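Fledside is looking for people who don't believe in miracle surface cleaners

Posted June 20, 2025
Paid, part-time, in person

We test claims made about tabletops, counters and desks, and about the stuff people are told to wipe on them. If you have ever read "stays like new for life" on a label and snorted, keep reading. If you believed it, you can still apply, but we'd like to hear why.

The study is called Luris. It looks at plain, pale work surfaces, the kind sold for home offices and rental kitchens, and asks whether ordinary people can tell a treated one from an untreated one. The companies that sell treatments say the difference is obvious. We have our doubts, and we have doubts about our own doubts too, so we need participants who will look at a lot of flat, boring tops and tell us what they see.

What you would be doing

Sessions last two hours. You sit or stand at a table, look it over, run your hand across it if the instructions for that round allow it, and fill in a short sheet. Is it even? Is one end darker than the other? Would you call that a mark, a shadow, or nothing? Then you wipe it down the way you would at home and fill in the sheet again. There is no trick ending. Some rounds use two identical tables and we won't tell you which rounds those are.

In the May round, a fair number of people reported big improvements on tables that had been wiped with tap water. We don't hold it against them. It did make us rewrite the sheet, and "no difference" is now the first box on it. 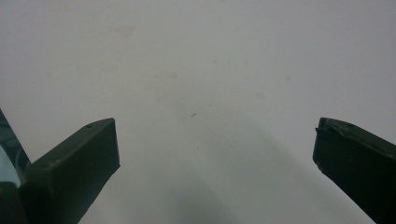

You should be comfortable saying "I can't tell." A good part of what passes for product testing falls apart because the person with the clipboard is waiting for an answer and the person at the table wants to be polite. Our session leader, Žofie Trnka, has been told not to nod, smile or say "interesting," and she mostly manages it.

Who we want

Adults who clean their own tables at least now and then. Glasses and contacts are fine, and please bring the ones you'd normally wear. You need to be able to stand for 30 minutes at a stretch or tell us ahead of time so we can set up a seated table. We would like some people who fuss over every smudge and some who haven't noticed one in years.

Who we can't take

Anyone who works for a company that makes or sells furniture, countertops or cleaning products. Anyone with a skin condition that plain soap makes worse. Anyone who took part in the May round, even if you enjoyed it. We're also going to pass on people who write about cleaning products for money, including the ones who say it doesn't affect their judgment.

What it pays

$100 per completed session, up to 6 sessions. You're paid for the session whatever you write on the sheet. If you leave halfway through, we pay half. We don't offer gift cards, free samples or "exposure."

Who is paying for it

You should ask this about any study. Part of the money comes from Zullar, which sells a surface treatment and would presumably like it to do well. The contract says we publish the results either way, and you can read that page of it before you sign the consent form. Whether that is enough to keep everyone straight is a reasonable thing to wonder. We wonder about it ourselves.

Where

The Bermúdez Building, Room 652. The elevator is slow but it does come. Street parking is free in the evening.

How to apply

Leave your name and a phone number at the Fledside front desk, along with a few lines about the table you use most and what you clean it with. Please don't tell us you're detail-oriented. Tell us about the last time a product did less than it promised, or more, if that has ever happened to you. Žofie will call to set up a first session.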